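Guía de puesta a punto Plarine. Sección 4: limpieza de la superficie de azulejo blanco y de los objetos que van encima 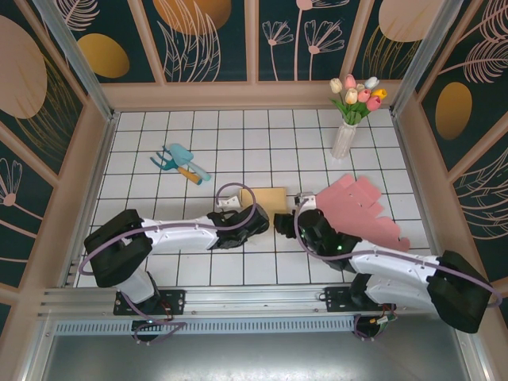

¿Cada cuánto hay que limpiar las juntas negras?

Con una pasada semanal de esponja basta para el uso normal. Reserve la limpieza a fondo para el cambio de estación o para cuando note que el negro se vuelve grisáceo, señal de que se ha quedado jabón seco en el surco.

¡Llegamos a la parte que más nos gusta de toda la guía! Un azulejo blanco con junta negra fina agradece muchísimo el cuidado: en cuanto se le quita el velo de cal, la cuadrícula vuelve a verse nítida y cualquier cosa que se ponga encima luce el doble, ya sean unas flores, una palita de juguete o un simple trapo de color.

4.1 Qué necesita

Bloque de esponja plano, sin cara abrasiva
Paño de algodón o bayeta suave (vale un retal, aunque tenga el borde irregular)
Jabón neutro
Dos recipientes con agua tibia, uno para lavar y otro para aclarar
Cepillo de cerdas blandas
Medidor de la caja Plarine, referencia 362

4.2 Despejar la superficie

1. Retire primero los objetos altos. Un florero esbelto se agarra por el cuerpo, nunca por las flores, y se deja lejos del borde.
2. Recoja las herramientas pequeñas. Si el rastrillo y la pala están cruzados, levante antes el que quede arriba para no arrastrar las púas por el azulejo.
3. Sacuda el paño fuera de la zona y dóblelo. Si tiene picos o lengüetas, métalos hacia dentro.
4. Pase el cepillo en seco siguiendo las líneas, primero en un sentido y después en el otro.

Nota: la arenilla es lo que raya el esmalte. El paso 4 parece una tontería y es el que más se nota al cabo de un año.

4.3 Limpieza semanal

1. Vierta 40 ml de jabón neutro en el recipiente de lavado.
2. Moje la esponja, escúrrala bien y apóyela plana. Apriete poco.
3. Trabaje por filas de azulejos, empezando por el fondo y viniendo hacia usted.
4. Aclare la esponja al terminar cada fila. (Sí, cada fila: el cambio en el resultado es una maravilla.)
5. Seque con el paño. Déjelo abierto en toda su extensión y tire de él despacio, sin frotar en círculos.

Precaución: no use vinagre, limón ni ningún otro ácido sobre las juntas. El color pierde intensidad y no se recupera con el lavado.

Precaución: nunca mezcle lejía con otros limpiadores.

4.4 Juntas apagadas

1. Humedezca un tramo corto de junta y espere 2 minutos.
2. Frote con el cepillo blando a lo largo de la línea.
3. Recoja la espuma con una esquina del bloque de esponja antes de que se seque.
4. Compruebe el color con el medidor. Por encima de 57, la junta está limpia; por debajo, repita una vez más y deje descansar la zona hasta el día siguiente.

Nota: Facundo Medina, que revisó esta sección en el taller de Navarrete, prefiere empezar por las esquinas, donde se acumula más jabón. Funciona igual de bien. Elija el orden que le resulte cómodo.

4.5 Flores artificiales, juguetes y paños

Los tulipanes artificiales se limpian uno a uno con una brocha seca, del centro del pétalo hacia fuera. Si el polvo está pegado, pruebe con un bastoncillo apenas húmedo en una hoja escondida antes de tocar los pétalos. ¡Y aproveche para volver a abrir el ramo, que con los meses tiende a cerrarse!

Las herramientas de jardín de juguete, si son de plástico, se lavan con la misma agua jabonosa. Repase el hueco entre las púas del rastrillo y la unión con el mango. Séquelas antes de devolverlas al azulejo, o dejarán cercos.

Los paños de colores vivos, como el rosa o el rojo, van aparte en el primer lavado. No los deje mojados sobre las juntas.

4.6 Volver a colocar

1. Espere a que la superficie esté seca al tacto.
2. Ponga el florero hacia el fondo, cerca de una esquina, para que no estorbe al pasar la mano.
3. Deje los juguetes juntos a un lado y la esponja donde pueda airearse por las dos caras.
4. Anote la lectura del medidor en la ficha Triltedier que acompaña a la caja.

Revisión de la sección: Damián Retamal, 30 de octubre de 2026. Sustituye a la hoja Balham de septiembre, que indicaba una dosis de jabón mayor.

Continúa en la sección 5: reparación de juntas y azulejos sueltos.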